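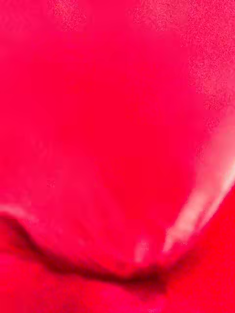

Red at very close range, by the wrist camera on the Goneck flower-handling kit.

GARKEX OPENS ORDERS FOR GONECK, A ROBOT KIT THAT HAS LEARNED TO HOLD A STEM WITHOUT STRANGLING IT

Two-arm bench system for flower wholesalers and bouquet rooms ships in November

FLUNWOOD: Garkex today opened orders for Goneck, a two-arm robot kit for sorting and setting out cut flowers on an ordinary worktable. The company has spent 12 months and a regrettable share of its budget on roses, and is now prepared to let other people buy their own.

Goneck takes single stems from a tray or container, turns them the right way up and passes them to a person or puts them in the next container along. It doesn't design bouquets. Early in development it was allowed to try, and the results were sent home with the accounting department.

The kit includes both arms, a gripper for thin stems, a wrist camera, a fixed camera for the table and a license for Gaber, the Garkex control software. Customers supply the table, the flowers and a person willing to stand near it during the first week. A trained operator can set up a new flower type in Gaber by guiding the arms through the pick by hand, with no programming. Most varieties need 100 guided picks before the kit is left to get on with it. Baby's breath needs more, and Garkex would prefer not to discuss baby's breath.

"Flowers are terrible industrial parts," said Palesa Gumede, head of product at Garkex. "They bend, they shed, they have thorns, and two from the same bunch won't agree on a shape. People in our business like metal brackets. I like metal brackets. But the wholesalers kept calling, and none of them were selling brackets."

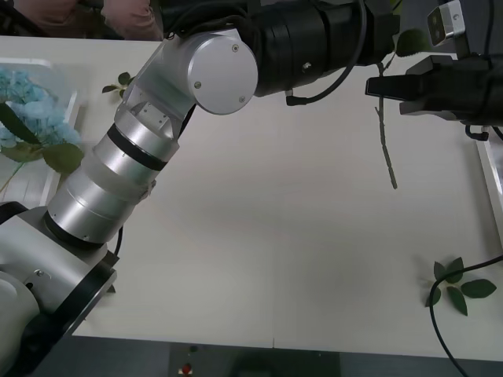
A stem at the gripper over the worktable, with blue hydrangeas in a clear container at the left.

In tests at the Flunwood workshop, the kit handled up to 300 stems an hour with straight, single-headed flowers. Mixed deliveries run slower. Hydrangeas run slower still, as the heads are wide and the arms have been told to be polite. Garkex publishes its rates by flower type and will send the full table to anyone who asks, including the bad rows.

Gripping force is set for each variety and can be changed from the Gaber screen during a shift. If a stem slips, the arm stops, looks again and retries once. After that it puts the matter before a human being. Leaves that come off along the way stay on the table until someone wipes it down. A leaf-clearing routine is planned, and has been planned for a while.

"We had a customer ask if it could tell when a rose was past its best," Gumede said. "It can't. It will hand you a dead rose with enormous care."

Goneck is available to buy outright or on a monthly lease, with installation and operator training included in both. Lease customers may return the kit after the first month. Flowers used in training are not refundable.

Demonstrations can be booked at the Flunwood workshop, mornings only. Visitors with pollen allergies should let the front desk know ahead of time.

About Garkex
Garkex builds bench-top robot kits for small and midsize packing operations. Its earlier products handled jars, cartons and boxed candles, all of which held still.

Press contact: Palesa Gumede, Garkex, Flunwood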